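4.2 Changes in bench work after the introduction of the arm

The Flasorum laboratory at Losum handled 3,270 samples over the study period. Before the arm was installed, the transfer of liquids between vessels was shared among 6 technicians, each of whom took a full turn at the bench. Interviews and shift records show that the task did not disappear with automation. It was divided. The arm took over the repeated handling of glassware, and the technicians kept the preparation of the bench, the checking of labels and the decision to stop a run.

Of the 202 runs logged in September, 193 were completed without a member of staff stepping in. The remaining runs were finished by hand and entered in the shift book under a separate heading. Vessels are set out by a technician before each run, and the position of the beaker is marked on the tabletop by two crossed lines (Figure 3).
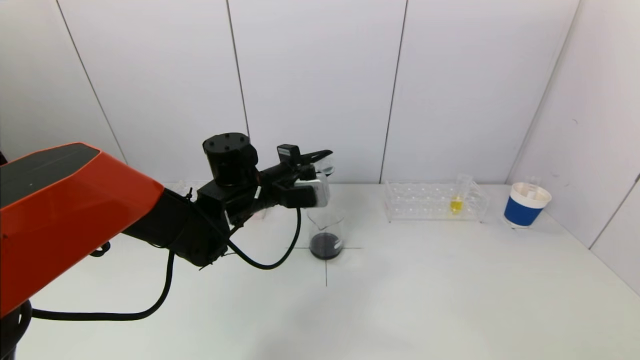

Figure 3. Work at the bench: the gripper above a glass beaker of dark liquid, with the test tube rack towards the back of the table.

Ilona Antal objected, when an early draft of this section was read to the staff, that the shift book gave too kind a picture. In her view a run recorded as completed could still have kept a technician standing beside the bench from start to finish, and that time was entered nowhere. Anisa Hidayat agreed in part, but held that the waiting had become shorter as staff grew used to the arm's movements.

We accept the first point. The records used at Losum measure intervention and are silent on attention. Several technicians described watching the arm as more tiring than pouring, and two asked for watching to be rostered as a duty in its own right. Management at Welex, which runs the site, granted this request for the morning shift only. The effect on the afternoon shift is taken up in Section 4.3.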